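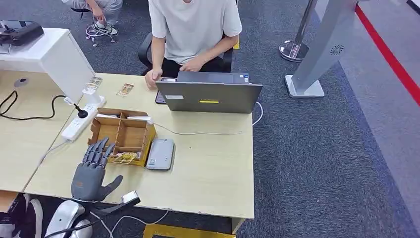

Does the operator's desk have to be outside the marked area when a robot arm is running at low speed?

Depends what your risk assessment says, and if you don't have one, then treat the answer as outside until you do. Low speed by itself doesn't buy you anything.

Posted in Workplace Robots, Rules and Practice
Viewed 1806 times

Low speed and the desk rule
asked by tinsnips_ohio

Longer version of the above. We're a small shop and we took delivery of an upper-body robot with two hands in May. The reseller, Jaber, gave us a setup sheet that says a seated operator may work "within reach" so long as the arms are in reduced speed mode. That's the whole sentence. It doesn't say what reduced speed is, or whose reach they mean, mine or the robot's.

My boss reads it as permission to put the laptop on the same desk as the robot and leave it there. I read it as a sentence someone typed on a Friday. The insurance form asks if we "comply with applicable standards for collaborative operation" and wants a check mark, and I'm the one who has to sign it.

What I want to know is:

Is there an actual rule about sharing a desk, or is it all guidance?
Does tape on the floor count for anything?
Is the stop button on the handheld controller enough, or do I need a separate one?

Please don't tell me to read the standard. I've priced the standard.

kettle_and_crane

I answered the short one, so I may as well do the rest.

There's no rule I know of that mentions desks. The standards deal in hazards and distances, and then somebody has to apply them to your furniture. So your boss is right that nothing says "no laptop on the desk," and wrong if he thinks that settles it. Whoever is sitting there is inside the working space of a machine. You have to be able to show why contact with that machine, at the speed and force it can reach, won't hurt them. The speed it's set to this morning is a separate matter. If anyone can change the mode from the same laptop and there's no password on it, I'd assess it at full speed and be done.

Tape tells people where a line is. It doesn't stop anything. I've seen sites treat a stripe on the carpet as if it were a fence, and then put the operator's chair on the robot side of it, which makes the stripe a decoration. If you use one, write down what it means: who may cross, and what state the robot has to be in when they do. Then check whether people follow it when you're not looking.

Handheld controller: I wouldn't count it. Most of the ones I've been handed were game pads with a stop function mapped to a button combination, running over a wireless link. It's handy for driving. An emergency stop should be a real, wired one that cuts motion without asking software for its opinion, and a person in the chair should be able to hit it without leaning over the robot. Try it seated, with your weaker hand. If you can't reach it, move it.

Look at your cables too. People get very serious about force limits and then run the charger lead through the space where the hand is going to travel. A snagged cable pulls a laptop into somebody's lap at any speed you like. Same goes for a power strip lying on the work surface, where one plug knocked out might drop the arm. Find out what your arm does when it loses power. Some hold, some sag, and the setup sheet probably doesn't say.

As for the form, don't check a box that says you comply with something you haven't read. Write "risk assessment in progress" in the margin and date it. I've done that twice and both times they came back with a sensible follow-up email.

Dirnden_user

we have one of these from the same reseller, been running it 17 weeks with someone sat right across from it and no problems at all. the hands are slow and weaker than you think. I think people overdo this. just keep your face back and wear glasses

kettle_and_crane

Seventeen weeks without an incident mostly tells you about the weeks. What did your assessment say about the hand closing on a finger?

Dirnden_user

didn't do one, reseller said it was covered

kettle_and_crane

Covered by what, though? Ask them for it in writing. The reseller can tell you about the robot. They can't assess your desk, because they've never seen it.

marl_pit

I'll add something from the other side, having audited a few of these at a testing outfit in Kistmont. I don't think much of most checklists going around, including the one we used. The Rirkelden sheet that gets passed from shop to shop has 60 items on it and maybe 15 of them ask you to measure or try something. The others ask if you have a document. You can pass that sheet with a binder and no stop button.

If I had one afternoon at your place I'd skip the sheet and do this:

Sit in the operator's chair with the robot off and have someone move the arm by hand to its farthest points. Mark them on the desk.
Hit the stop in the middle of a move and measure how far the hand travels afterward. Repeat it at the highest speed the thing will do.
Clear whatever doesn't need to be inside the marks. Small boxes and parts the robot is working on can stay, but phones and chargers can go.
Check who else ends up in the area. It's often a second person down on the floor doing something unrelated, and the plan only ever covers the operator.

I disagree a little with the answer above about floor marking. A line is weak, but it's the cheapest way to find out that nobody has agreed where the edge is. Put it down on a Saturday when the place is quiet and see who complains first thing Monday.

On "reduced speed," make Jaber give you a number and say where on the arm it's measured. A figure for the wrist isn't a figure for the fingertips.

tinsnips_ohio

Thanks. I wrote to Jaber and asked for the speed, and got the same setup sheet back with a newer logo on it. The form went in with the note in the margin. Boss not thrilled. We're doing the chair test this week and I've ordered a wired stop, so I'll post the travel distance when I have it.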